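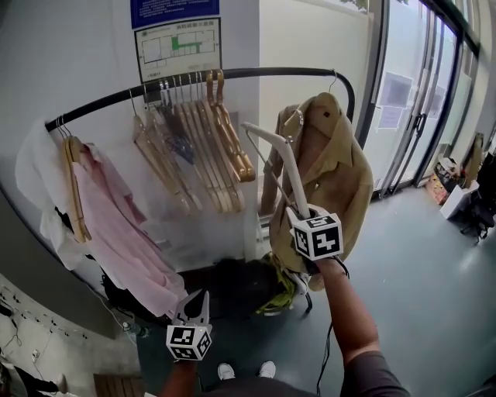

Unit 2: Hanging Storage and the Care of Garments on the Rail

Course: Clothing Care and Household Storage
Cloddale Institute, Department of Domestic Studies
Instructor: Merle Whitelaw
Revised 2025-07-13

2.1 Scope of the unit

This unit covers the open clothing rail: its parts, the hangers used with it, the order in which garments are placed on it, and the treatment of garments that have come off it. Closed wardrobes are covered in Unit 3. Folding is treated here only where it bears on the decision to hang or not to hang. Students should read pages 93 to 98 of the course reader before the practical session.

2.2 Terms

Rail. The horizontal or curved bar from which hangers are suspended. A curved rail with ends that bend downward, such as the black one shown at the head of this handout, has its highest point near the middle.

Hook. The metal part of the hanger that passes over the rail. The opening of the hook must be wide enough for the rail. A hook that is too narrow will ride on its tip and may lift off when a neighboring hanger is moved.

Shoulder. The sloping part of the hanger that carries the garment. On wooden hangers the shoulder is usually thicker than on wire, and it spreads the weight of the garment over a larger area.

Drop. The distance from the rail to the lowest edge of the hanging garment. The drop of the longest garment determines how much space must be kept free beneath the rail.

Bunching. The gathering of several hangers at one point on the rail so that they overlap. Nine wooden hangers are bunched at the middle of the rail in the opening photograph, with a navy garment draped between a few of them.

2.3 Choice of hanger

The hanger is chosen for the garment. Matching hangers give a tidy appearance, but appearance is a secondary consideration in this course.

Jackets and coats require a shaped or broad shoulder. A jacket placed on a wire hook, as the tan-khaki jacket at the right end of the rail has been, should be moved to a wooden hanger when one is available. Before hanging, fasten the top button and turn the collar to its normal position. An open collar left for a long period may take a crease along the fold.

Shirts may be hung on wooden or molded hangers. The width of the hanger should stop just short of the shoulder seam. The pale pink shirt at the far left hangs on wood, and a white cloth hangs behind it, partly pressed against the wall. Light-colored items should be kept clear of wall surfaces, where they can pick up dust and chalky paint.

Knitted garments are folded. The weight of a sweater will lengthen it at the shoulders regardless of the hanger used.

The department stocks the Nikzad wooden hanger for practical work. Students who bring their own hangers should check the wood for splinters and the hooks for rust.

2.4 Spacing and order

Hangers are set along the rail with a gap between garments sufficient to admit a flat hand. On a curved rail, hangers tend to slide against one another, and spacing must be checked again after every garment is added or removed.

The following order is used in all practical sessions:

1. Remove every empty hanger from the rail. Stack them flat with the hooks facing the same way.
2. Sort the garments into long and short.
3. Place heavy garments close to the supports and lighter garments between them.
4. Hang all garments facing in one direction, with the hooks opening toward the wall.
5. Return empty hangers to one end of the rail only, and limit them to the number needed for garments in the wash.
6. Step back and look along the rail for sleeves caught between neighbors.

Loose items draped between hangers are to be taken down and given a hanger of their own, or folded.

2.5 Garments on the floor

A heap beneath the rail, like the dark and yellow-green clothing in the photograph, is dealt with before any rehanging begins. Garments on the floor shorten the available drop, and the hems of longer pieces will come to rest on them.

Lift the heap piece by piece. Shake each piece away from the rail and examine it under good light, preferably near a window. Assign it to one of three places: the rail, the folding table, or the wash basket. No garment goes back on the rail without being examined.

Floors beneath rails should be swept before the rehanging and again at the end of the session. Boxes may be kept along the base of a window or wall if the path to the door stays clear and posted floor plans and notices remain visible.

2.6 Light and air

Daylight fades dyed cloth, and dark blues and pinks are among the colors in which the change is soonest noticed. A rail near a glass door or window wall should carry its most delicate garments at the end farthest from the glass. Where this is not practical, a plain cotton cover is recommended. Plastic covers from the dry cleaner are removed on arrival, as they hold moisture.

2.7 Practical exercise

Students work in groups of 2. Each group is assigned one rail and one box of mixed garments. The exercise consists of clearing the rail, sorting the contents, and rehanging according to section 2.4. One student handles the garments while the other completes the Katumora record sheet, then the roles are exchanged. Record sheets are filed under course number 1498 and returned with comments at the following meeting.

2.8 Preparation for Unit 3

Bring one jacket and one folded knit. Measure the inside depth of a closed wardrobe at home and note the widest hanger it will take with the doors shut.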